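4. Labeling contact in the shoe rack episodes

Okay, so by now you should have Trimis installed, your Muvcombe login working, and the Kevholm episodes synced to your local drive (if the sync bar is still crawling along, go get lunch, it really does take that long). In this section I'm going to walk you through contact labels, which are the part of the method people ask me about the most and also the part I changed the most since March.

Quick recap of what we're after. The policy gets trained on both head views and wrist views, and we want to know whether it does better when each still carries a contact label that a person put there. The label says if the hand or gripper is touching the target, near it, or neither. We compare a model trained with those labels to one trained without, and we use the Tiedemann score for both. That's the whole experiment! All the fuss below is about getting the labels to mean the same thing no matter who was sitting at the keyboard.

Before you start

You need the label file template (it's in the templates folder, the one ending in v2, please don't use v1), two monitors if you can get them, and a fresh batch of 200 stills. Trimis deals the batches out for you and mixes up the order, so the still you see next usually isn't the next moment of anything. Don't try to guess the story from one to the next. I did that for my whole first batch and had to redo it.

Note: head stills and wrist stills come mixed in the same batch. The view name is in the upper bar in Trimis.

Setting up the batch

1. Open Trimis and pick Kevholm from the task list.

2. Click New Batch and leave the size at 200. You can go up to 400, but your eyes will be mush by the end and your labels will show it.

3. Turn on Hide Neighbors. It's off by default, and I keep asking to have that changed.

4. Set the target class to footwear. If you skip this, Trimis keeps whatever class you used last, and you'll be labeling mugs.

5. Type your initials in the lower box and hit Save once before labeling anything. The autosave only kicks in after the first manual save.

Labeling a still

6. Find the target first. If there's no footwear anywhere in view, press N (no target) and move on. You don't need to fill in anything else, and yes, a gripper close to some other thing still gets an N.

7. If there is a target, decide for each arm separately. Left arm is Q, right arm is P. An arm can have a full hand on it or a two-finger gripper, and the rules are the same for both.

8. Press 1 for touch, 2 for near, 3 for away. Touch means you can see the surfaces meet. Near means you could bridge the gap with the tip of one of the robot's own fingers. Everything past that is away.

9. If one part is hidden behind another and you can't tell if there's a gap, press U for unsure. Please use U! A shaky 1 does far more damage to the training run than an unsure does, and I only worked that out after looking at a very sad loss curve.

10. Hit Enter. No going back more than one still, that's on purpose.

Caution: the head view flattens depth. A finger in front of a shoe can look like it's pressing on it when there's plenty of air between them. Look for the edge of the shoe bending, or a contact shadow, before you commit to a 1. No bend and no shadow and you're still wondering? That's a U.

A few stills to warm up on. Try them with the keys in your head before you read further.

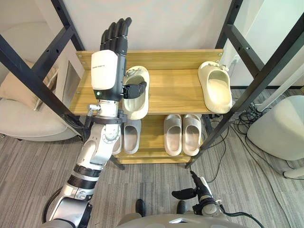

Head view, thumb at the opening of a slide on the top shelf. Do the left arm first.

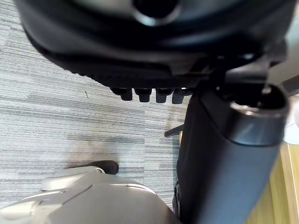
Wrist view, under an office chair. Back to step 6 for this one.

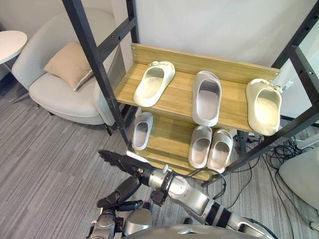
Head view, long gripper jaws by the lower shelf. Near or away?

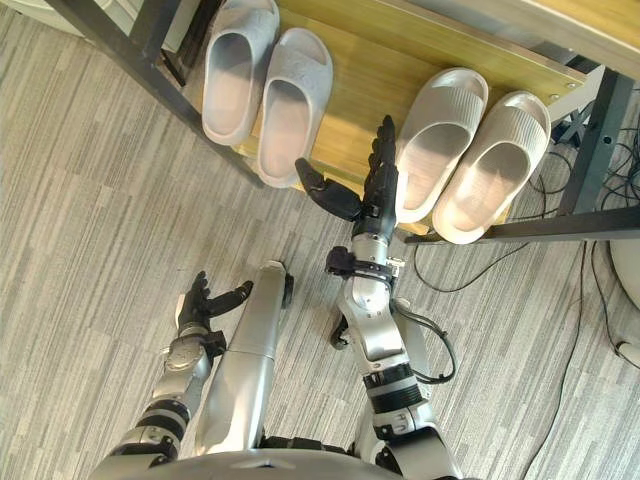 Head view, right hand open, fingers up. Remember the left arm gets its own key.

Vichien Thongdee read my draft and didn't agree with me on step 8. The near label, in his words, is "a distance pretending to be a category," and two careful people will split on it all day because one measures to the sole and the other to the strap. He'd drop it and keep touch, away and unsure. He also pointed out that a finger width depends on which end effector is mounted, so a near on a hand and a near on a gripper aren't quite the same near.

Fair! I went back and forth on it. What I've settled on for this version is that you measure to the closest visible part of the shoe, strap or sole or anything else that belongs to it, and you use the finger on that same arm. I also had Trimis write the end effector type into the label file so we can split the nears later if he's right.

Checking your batch

11. When the batch is finished, click Compare. Trimis picks a chunk that somebody else has already labeled and shows only the stills where you two differ.

12. Don't change your labels here. Add a short comment on each one (a few words is plenty, "gap hidden by wrist" is perfect) and click Send.

13. Export as a label file, not as a report. The report looks nicer but drops every U.

Note: if Compare comes up empty, your batch was probably the first one on those stills. Just export and carry on.

What we have so far

The labeled pool is at 3863 stills, and 2297 of those have been through Compare with a second person. The early training runs with labels score better on Tiedemann than the ones without, mostly on getting to the shoe and much less on placing it. I wouldn't lean on that yet. The runs without labels used an older sync of Kevholm and I want to redo them on the current one before anybody puts a plot in a slide deck.

The unsures pile up in head stills where the wrist housing sits between the camera and the fingers. You'd think the wrist view would rescue you there, and sometimes it does, but the stills are labeled one at a time and you won't have the matching view open. Pairing the two views is section 6. Don't do it by hand in the meantime, the time stamps in the two folders start from different zeros.

If Trimis freezes on export

Close it, open it again, and look in the recovery folder. Your last save is in there with a tilde at the front of the name. Rename it without the tilde and load it from the File menu. If there are two of them, take the bigger one.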